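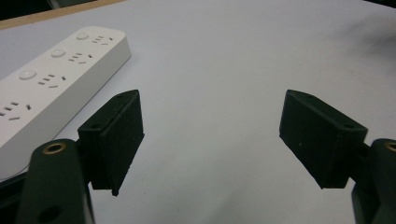

Purstead Switched Power Strip, white

I bought my first one of these for my own desk, long before I had a shop to sell them in, and I've been fond of them ever since! It's a long bar with nicely rounded corners and a button beside each outlet, so you can turn off the lamp and leave the router alone (my main reason for wanting one, if I'm truthful).

Mine lives on a white tabletop and blends in a treat. It's 41 cm long, so do measure your shelf before ordering – I didn't, and had to shuffle the printer along.

The cable comes out at one end and I find it easiest to run that end towards the wall. Please don't plug one strip into another, and keep heaters and kettles off it altogether. Wipe it with a dry cloth, unplugged.

We also keep the Drirer cable clips, which stick under the desk edge and hold the lead up off the floor. I use four on mine.

Price: £57, clips sold separately
Colour: white only for now, with grey due in July
Sold and posted by Jakubowski

Page updated 25 May 2024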